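About us

Hello, I'm Lesego Swanepoel and I look after the practice side of Totbridge. We write working rules for people who share a building with robots, and then we go and find out whether anybody can live with them. There are five of us, in a rented office over a printer's shop in Korkgate, and you're very welcome to come and see us as long as you ring first (the street door sticks and you won't hear us shouting).

How we got going

Jonas Hauser and I used to work at Wallner, fitting out offices and small workshops. More and more of our customers were taking on a robot to fetch and put away, and the paperwork they were handed with it was either a thick binder about guarding and stop buttons or a single laminated sheet saying "keep clear". Neither was much use to the person at the next desk! So we started writing our own, in the evenings, on Jonas's kitchen table. The first set had 176 rules in it. Hubert Riedl read it on a train, crossed most of it out in green biro and posted it back to us, and we offered him a job.

The set we use now is called the Kinard rules, after the street we were in at the time, and there are 20 of them. It fits on both sides of one sheet of paper. We go through the whole thing every January and argue about it for a day, with soup.

What's in them

Most of the rules cover ordinary things. Where a person may stand, who is allowed to say "go", what has to be off the floor before the arms move, what gets written down afterwards. They sit on top of the proper safety standards and the maker's own instructions, and they never replace either. If one of ours ever clashes with the manual, the manual wins and we'd like an email about it.
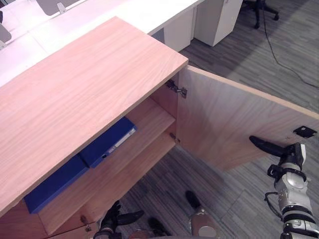 Doors get three rules all to themselves, and I'm rather proud of them. A door is a moving thing on a fixed edge, so we treat the whole swing as the robot's space until the job is finished, and people walk round. Fingers go on the flat of the door, away from the hinges. With a cabinet like ours, where the blue binders lie flat on the shelf and one is tucked under the overhang of the top, the rule is that the door is fully open before anything reaches in. Door first, then shelf. Ronaldo Falcão wrote that one and he will tell you the wording took him a fortnight – I think he's being modest, it was nearer a month.

Cables are the other thing we go on about. A lead across carpet is easy to miss when you're watching the hands, so the person in charge walks the floor before each session and says out loud what they've found. It feels silly for a day or two and then you stop noticing.

Who we are

Jonas does the site visits and the drawings. Hubert edits, and is still fond of the green biro. Ronaldo runs our practice sessions and trains the people who'll be giving the "go". Pirmin Kofler keeps the near-miss book, which anyone can write in without putting their name, and he reads every entry the same day. I do the talking, as you may have gathered.

Working with us

We'll come out for a first visit, walk your rooms with you and leave a marked-up copy of the rules behind. If you'd like us to stay on and train your staff, we can do that too. Small places are fine – some of our favourite jobs have been one room and a cupboard.

The rules are free to copy and change. Please do put your own date on them if you alter anything, so people know which version is on the wall.

Page last updated 26 Apr 2021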